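Let Kids Wear Shorts in the Cold

Every September the same argument starts up at the school gate in Partington, and every September I end up on the wrong side of it. My son wants to wear shorts. It's chilly. Another parent gives me the look. You know the look!

I used to fight him on it. We'd be stood there at 7:40 in the morning, me holding out long pants like a bullfighter, him with his arms crossed, and we'd both leave the house in a foul mood (and late, always late). Then one morning I gave up, and he went to school in shorts, and he came home in shorts, and he was perfectly cheerful about the whole thing.

So here's my opinion, for what it's worth. A kid who can tell you he's hungry can tell you he's cold. If he's wrong about it, he'll have chilly knees for a recess or two and then he'll ask for pants. I can't think of a cheaper lesson. I'd much rather he learn to read his own body over something this small than have me do it for him until he's thirty.

I know the school has its list. Ours at Ovness runs to 92 items, and "weather-appropriate bottoms" is in there twice, which tells you somebody feels strongly. But appropriate for whom? I'm cold in July. My husband sleeps with the window open in January. We don't make each other dress the same, and we'd laugh at anyone who tried.

And yes, there are limits. Ice on the steps, a fever, a long wait for the bus in the wind, I'll step in and I won't be sorry. The rest of the time the shorts stay in the closet all year round, right next to the pants, and he picks. I don't sigh when he picks. (I'm working on not sighing.)

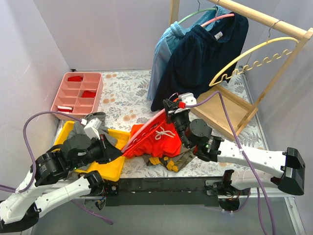
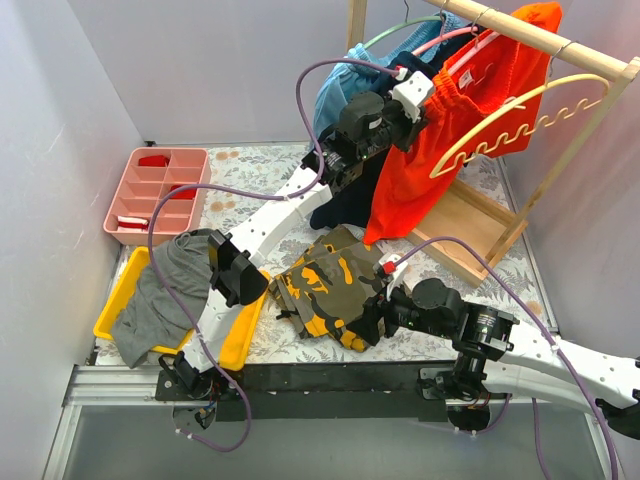

Lachlan Kereama wrote back after I tried out an early version of this on the parents' email list: fine for the hardy ones, but my daughter would go out in a swimsuit in a blizzard and swear she was toasty, so in our house the thermometer gets a vote too.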